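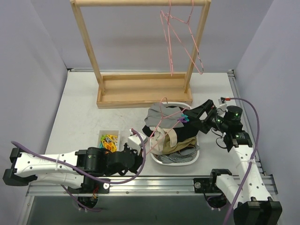 2026-03-09, bench 2, grippers on the hanger job

Carried on with the jaw comparison from February. Same cell, same controller gains, same rack and tray. Only the fingers and the pad material change between blocks. Noémie drove, I logged. Florian joined for the second block.

Fingers under test:
Set A: Cestov angular jaws, bare plastic.
Set B: the same jaws with Bason rubber pads glued on, 2 mm thick.

Task as before. Take a hanger, hold it by both ends over the basket, bring it down to the garment, seat the garment, peg if needed, hang on the rail. A run is void if the hanger is dropped outside the basket or if either arm faults.

Set A notes
Grip on the hanger is fine as long as the jaws close square to the wire. Past a certain wrist angle the wire rolls along the jaw face and ends up near the tip, where there is very little holding it. The two arms then disagree on where the hanger is and start pulling against each other. Current on the left wrist climbs slowly and does not come back down until one side lets go. Noémie can feel none of this from the leader arms and has to judge it from the wrist view.
Pegs are poor with bare jaws. They turn in the grip when squeezed and the mouth opens facing the wrong way. Regrasping in the box costs more time than everything else in the run.

Set B notes
Rolling is much reduced. The wire beds into the pad and stays there through the handover. The drawback is release: the hanger clings to one pad and is dragged back off the rail when the arm retracts. Opening to full width before moving cures it, at the price of a slower finish. Pegs hold straight. Soft knits catch on the pad edge, so the edge wants a chamfer.

Cameras
Wrist view on the right is good until the jaws are well open, then the near jaw hides the far end of the hanger. Tried tilting the module down on its bracket. Better for the basket, worse for the rail. Put it back. Benoît suggests a shorter bracket instead of a new angle, worth a try.
Exposure on auto hunts whenever the dark cloth fills the view. Locked it for the whole of set B and will keep it locked.

Cables
Left camera lead comes close to the jaws when the wrist rolls inwards. One more tie needed behind the wrist joint, with enough slack left for full roll. Check the right one at the same time.

Controller
Loop log from the Jorner board shows 957 late cycles over the session, nearly all of them while both wrist streams were being written to disk. Nothing late with recording off. Moving the writer to the other machine before the next session. Sowmya has the cable for it.

To do
Chamfer the pad edges, reglue, repeat set B.
Grip force limit down to 70 per cent on both arms and see whether the wire still holds.
Ask Nicanor for the Aubert curved fingers if they are back from printing.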